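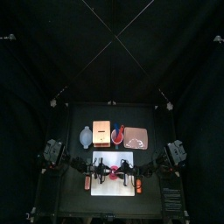

Re: [mesa-y-casa] Vasos de utensilios, bandejas y la fila de atrás

De: Catalina Riquelme
Para: lista mesa-y-casa
Asunto: Re: Vasos de utensilios, bandejas y la fila de atrás

Querida Niloufar, querida lista:

Perdonad que conteste a estas horas, pero he dejado el correo de Niloufar abierto toda la tarde mientras hacía la cena y al final me he sentado con una infusión y he pensado: o lo escribo ahora o no lo escribo nunca. Copio primero lo que preguntaba, para los que borráis los mensajes según llegan (que sé que sois unos cuantos, y no os lo reprocho).

Niloufar Kermani escribió:
> Hola a todos. Tengo una mesa pequeña, negra, y quiero usarla para
> cocinar con mi hija, cosas sencillas, untar, mezclar, cortar un plátano.
> El problema es que en cuanto saco los cacharros ya no queda sitio
> para trabajar. He probado a ponerlo todo en una bandeja grande y
> es peor, porque la bandeja se come la mesa. ¿Cómo lo hacéis
> los que tenéis poco espacio? ¿Los utensilios de pie o tumbados?
> ¿Y vale la pena comprar un organizador? He visto uno de Sestik que
> me gusta, pero no sé si es tirar el dinero.
> Un abrazo,
> Niloufar

Verás, a mí me pasaba exactamente lo mismo, y llevo con esto desde que nos mudamos al piso de ahora, que tiene una cocina en la que si abres el horno no puedes abrir el cajón. Lo que mejor me funciona es lo que en casa llamamos la fila de atrás, y es lo que veis en la foto que encabeza el mensaje: las cosas en hilera en la mitad del fondo de la mesa y, delante, la tabla blanca, en la parte que queda más cerca. Me gusta el blanco sobre una mesa oscura como la tuya, Niloufar, porque el sitio de trabajo se distingue al primer vistazo, y con niños eso ayuda muchísimo. Mi sobrino, que no me hace caso en nada, respeta la tabla como si fuera una frontera.

Sobre si de pie o tumbados: de pie, siempre. El vaso rosa lleva una espátula azul y una cuchara roja, inclinadas una hacia cada lado, y así cada mango se coge sin tocar el otro. Yo no metería mucho más. Durante una temporada tuve un bote de cerámica precioso, lleno hasta arriba, y para sacar la espátula salían detrás el batidor, las pinzas y una cuchara de palo que ni siquiera era mía. Con dos utensilios a mano y los demás en el cajón se cocina más tranquila, y si hace falta otro, pues te levantas, que tampoco pasa nada.

Para los platillos, yo tiro de piezas bajas. La ovalada azul clarito tiene una lengüeta en cada extremo y me parece una forma muy agradecida para manos pequeñas. La cuadrada, la rosada de la nube, tiene las esquinas redondeadas, que en una mesa donde se apoyan codos se agradece también. Fijaos en que van en los dos extremos de la fila, y lo alto, o sea la cajita de madera de color melocotón y el vaso, queda en medio. Yo lo hago así por manía, lo confieso: lo alto en las puntas me lo llevo con la manga. Ingvild Hägglund me discutió esto hace tiempo y ella lo pone al revés, con el vaso en la esquina de su mano buena. Probad las dos maneras.

En cuanto a las cajitas de ese estilo, con la ranura arriba, a mí me encantan, pero hay que tener cuidado con dejarlas al lado del fregadero. La madera y el agua se llevan regular. Un paño apenas húmedo, secar enseguida, y a otra cosa.

Y ahora el organizador. El de Sestik no lo he tenido, así que no puedo decirte. Tuve uno de Vanhove, de los de tres compartimentos, y me duró en la mesa lo que tardé en darme cuenta de que ocupaba 53 centímetros de largo y yo solo tenía libre la mitad. Ahora guarda pinceles en el cuarto de la plancha. Yo empezaría con lo que tengas por casa, un vaso y un par de platillos, y dentro de un mes, si sigues echándolo de menos, lo compras.

Para la tabla, mide antes. Pon una hoja de periódico doblada donde iría y haz como que cortas algo. Te quedará claro si te chocan las muñecas con la fila. A mí me gusta dejar unos 18 centímetros libres hasta el borde, aunque Orestis Rallis dice que exagero y seguramente tiene razón.

Por cierto, Ertuğrul, sigo esperando tu receta de la crema de garbanzos, la que prometiste en septiembre. No me olvido.

Contadme cómo os apañáis los demás, que seguro que alguno tiene una mesa todavía más pequeña que la nuestra.

Un abrazo grande,
Catalina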